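Netus open day set — README

Notes from the lab open day, Saturday, September 8, 2018. Written up fast, will tidy in October.

What it is
Hand-held gripper demos, garment tasks only. 418 clips, 16 dropped for bad sync. Operators wore a head camera, plus one camera on each gripper. Marker cubes on the grippers for pose.

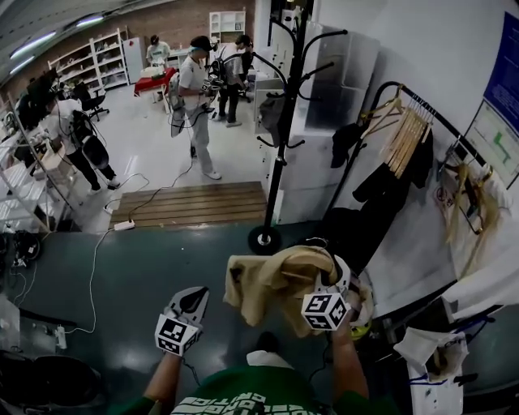
Visitors came in groups, 20 minutes each. Leonardo Donati ran the clothes rack, Elínborg Ravn did the talking and the sign-ups. Visitors could try the grippers after the first demo — those clips are in guest/, quality is all over the place. Don't train on guest/ without looking at it first.

Task names
coat_hang — coat and wooden hanger, two grippers
cloth_pick — pick up a garment and hold
free — anything else, labels are thin

Start and end times marked by hand by Ettore Ferri. Expect half a second of slop, somtimes more.
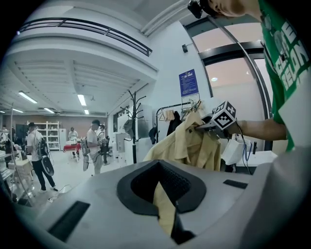 Known problems
- clock drift on the left gripper, 11 clips, see drift.txt
- background people in most clips, faces not blurred yet so keep it internal
- audio striped out
- guest/ has no calibration file, use the one from Longo

Questions to Graça Garcia.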